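How to keep a wooden bowl from becoming the place where everything goes

Every table in Larkby has a bowl on it, and every bowl has a dead battery in it. Mine had 4 and a key to a shed I no longer own. It took me one Wednesday evening to sort out.

Step 1. Tip the lot out and wipe the bowl with a damp cloth. Dry it straight away, and don't even think about the dishwasher.

Step 2. Decide what the bowl is for. Pick one thing. Mine holds a green block, and I will not be taking questions.

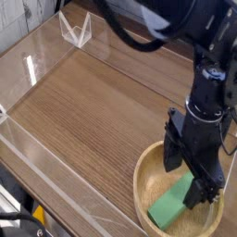

Does a wooden bowl need oiling?
Only when it starts to look thirsty. Rub in a little food-safe oil, leave it overnight and buff off whatever hasn't sunk in.

Step 3. Put your one thing in at a slant. Long items laid flat look abandoned, and within the hour somebody will add a receipt to keep them company.
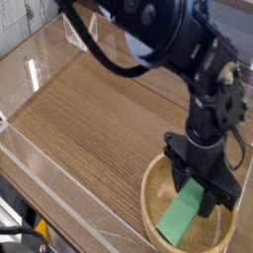 Green block in the pale wooden bowl, set on the diagonal.

Step 4. Leave some bare table next to the bowl. Keys need somewhere to land, and a bit of clear wood is easier to defend than a full bowl.

Step 5. Check it once a week. Remove coins, screws and anything sticky.

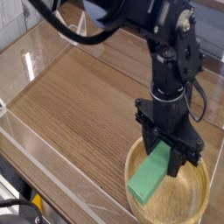 Nabil Karam wrote in to say that he got as far as Step 2, chose lemons, and now has a bowl of lemons with a battery underneath. Go back to Step 1, Nabil.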